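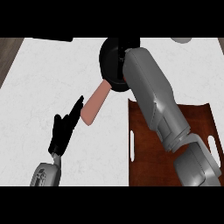

DERKBRIDGE, 12/25/19 – Ellitov, the four-piece formed by former members of the post-hardcore group Kuo, will release its second full-length album, Eller, in January. The record contains nine tracks, runs for 41 minutes and will be available on LP, cassette and digital formats.

Eller was recorded over 16 days at a converted grain office outside Derkbridge. Guitarist and vocalist Yu-ting Yang produced the sessions. Drummer Kwok-wai Cheung engineered the basic tracks and mixed the album at his own studio.

Drums, bass and both guitars were tracked live to one-inch, eight-track tape at 15 inches per second, then transferred to a digital workstation for vocals and overdubs. No click track was used on seven of the nine songs. The two exceptions, "Culvert" and "Second Notice", are built on a sequenced organ part that required a fixed tempo.

Room sound makes up a large share of the drum recording. Two ribbon microphones were placed in the hallway outside the main room, with the door left open, and the close microphones on the toms were muted for most of the mix. Guitars were recorded through a pair of 30-watt combo amplifiers set in separate rooms. The bass was taken direct and through a single 15-inch cabinet, and the two signals were time-aligned before mixing.

"The first album had a lot of layers, and we could not play some of it on stage," said Yang. "For this one we set a limit of eight tracks for the band and kept to it. If a part needed a ninth track, we changed the part."

Vocals were recorded last. Yang's lead lines are mostly single takes with no doubling, and the harmonies on "Lake Office" and "Stay of Works" were sung by all four members around one microphone. Lyrics for the album were written over two winters and deal largely with shift work, rented houses and the closing of a rail line.

"We mixed at low volume and checked everything on a mono speaker," said Cheung. "The vocal sits a little lower than people may expect from the Kuo records. It is still the centre of the mix."

The LP was cut at 33 1/3 rpm from a separate master with a reduced level and a wider dynamic range than the digital version. The first pressing is limited to 1,000 copies on black vinyl, with a printed inner sleeve containing full lyrics and recording notes. A further 100 copies on grey vinyl will be sold only at shows. The cassette edition is 426 copies, dubbed in real time on chrome tape. Digital files will be offered at 24-bit/96 kHz as well as in standard compressed formats.

The lead track, "Weighbridge", is available to radio and press now. A second advance track, "Culvert", will follow in the first full week of January.

Ellitov will play the album in full at a release show in Derkbridge, at a hall with a capacity of up to 2,000. The show is open to all ages and doors are at 7 p.m. Cheung will use the same kit and tuning as on the recording. A fifth player will join on organ for the two sequenced songs – these have been rearranged for the stage and will not use backing tracks.

Track listing:

1. Weighbridge
2. Lake Office
3. Culvert
4. Half Load
5. Stay of Works
6. The Siding
7. Second Notice
8. Colour Chart
9. Eller

Ellitov is:
Yu-ting Yang – guitar, vocals, production
Kwok-wai Cheung – drums, engineering, mixing
with second guitar and bass credited to the band

Review copies, high-resolution artwork and interview times are available to accredited media on request. Requests for the LP should include a postal address and the name of the publication or station.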